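Speaker notes — Gathering demonstrations for the Tristelon grasping model
Anikó Illés, 20 minutes plus questions

1. Opening
Skip the company history. Say what Deltell asked for: a policy that handles packaged food on a tabletop. Define "episode" once, since half the room will come from software.

2. Why packaging is hard
Clear film reflects light and hides the edge of the object. Soft contents change the grip. Point out the gap at the left finger and the contact at the right — wrist view only. Then move to the fixed view for the layout: tray in the center, wicker basket to the right of it, drink rack behind.

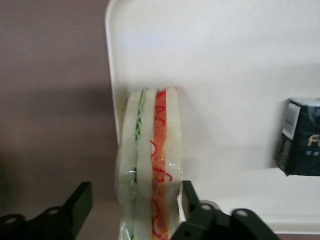
Wrist view, then fixed view.

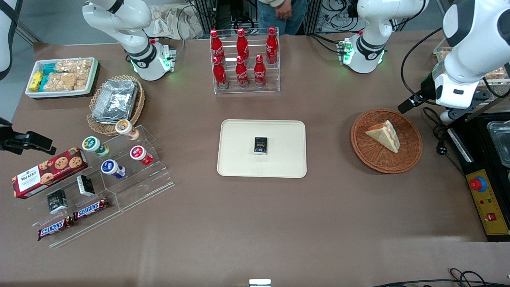 3. What we record
Joint positions, gripper state, all camera streams, one task label per episode. Operators get 2 practice runs before anything is saved. Sessions stop at 10 episodes, then the operator rests.

4. Rejected episodes
Lurnix tool flags dropped frames. Everything else is reviewed by hand. Keep failed grasps if the operator recovers — label them separately.

5. Open items
Clock drift between cameras. Label wording: 4 variants in use, pick one. McKinnon wants the raw logs by March.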